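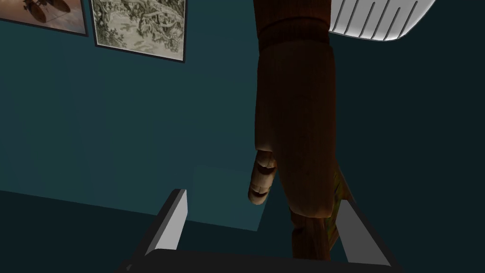

Week 7 handout: wrist views, frames, and when to trust your detector

Hi everyone. These are my notes from the March 10, 2025 session, cleaned up a little, with the parts people asked me to repeat. Bring your laptop on lab day with the Breven simulator already installed (the download is big and the room wifi is not great).

1. Where we are

By now your controller can drive the arm to a pose and open and close the gripper. The planner takes a target pose in the base frame. What the wrist view gives you is in the camera frame, so there's a transform in between, and most of the bugs I saw last week live right there.

The chain is: base to wrist, wrist to camera, camera to object. Write it out on paper first! I still do. If your object estimate slides across the room when only the wrist rotates, you've probably got one link inverted.

2. Masking out the gripper
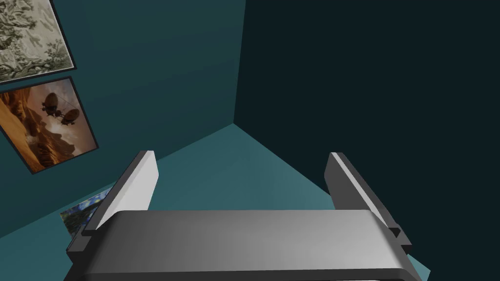

Segmentation comes before anything clever this week. Your starter code in Coser hands you one color image and one depth image per step, and the first job is to throw away the pixels that belong to the robot. You could try a color threshold, and I know some of you will, but look at how differently the two fingers are lit: the left one has a nearly white inner face and the right one is mostly dark slate. A threshold that catches the first will miss the second, and if you loosen it you start eating the dark back wall too. Use the mesh instead. You know the joint values, so project the gripper model into the view and mask whatever it covers, plus a few pixels of margin.

The pictures on the walls are the other trap. A detector trained on everyday photos loves to find things in paintings, and it will happily hand you a box with a good score. Check the depth inside the box. If it all fits one plane, and that plane is the wall, drop it.

3. Stale estimates

Samuele Russo asked what to do when the view has no target in it at all. Keep the last good estimate in the base frame, along with its time stamp, and let it expire. In Martinelli (our planner wrapper) the default is 90 control steps, and you can change it in the config. Once it expires, go back to the search motion -- don't close the gripper on a guess.

4. For the lab

Run your mask on the 244 saved views in the Cluditz folder. I want an overlap score of more than 90 percent against the reference masks, averaged over the set. Then pick the 16 worst views and write a line or two on each saying what went wrong. I care more about those lines than the score, so please don't leave them for the last ten minutes.

Turn in the code and the notes together as one zip file. If your transforms are still broken, come find me before lab and we'll go through them at the whiteboard.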